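Du pain au levain, semaine après semaine

18/5/20

J'ai commencé mon levain en avril, avec 50 g de farine de seigle et autant d'eau. Les premiers jours, il sentait le vernis. J'ai failli le jeter, puis Sandrine Delaunay m'a écrit d'attendre encore et de baisser la dose d'eau. Au bout de neuf jours il doublait en quatre heures et je n'ai plus touché à la recette.

Pour la pâte, je pèse 309 g d'eau. J'ai essayé plusieurs farines du moulin, et la T80 est celle qui me convient le mieux – la T110 donne une mie trop serrée à mon goût. Je pétris peu, je fais trois rabats espacés d'une demi-heure, et je laisse la pâte au frais jusqu'au lendemain matin.
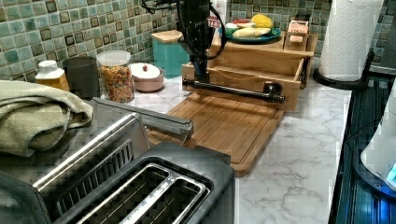 La cuisson m'a demandé plus de temps à régler. Mon four chauffe fort à gauche, il faut donc tourner la cocotte à mi-parcours. J'enlève le couvercle au bout de 25 minutes et je laisse encore 20 minutes. J'ai longtemps sorti le pain trop tôt, avec une croûte pâle qui ramollissait dans l'heure.

Santeri Juntunen me demandait dans les commentaires si on peut congeler le levain. Je ne l'ai pas fait. J'en garde un peu séché, étalé sur du papier cuisson puis émietté dans un bocal. Pour le relancer, il m'a fallu trois rafraîchis.

Le prochain essai sera un pain aux noix, avec un reste de farine de seigle – il m'en reste 103 g au fond du sac.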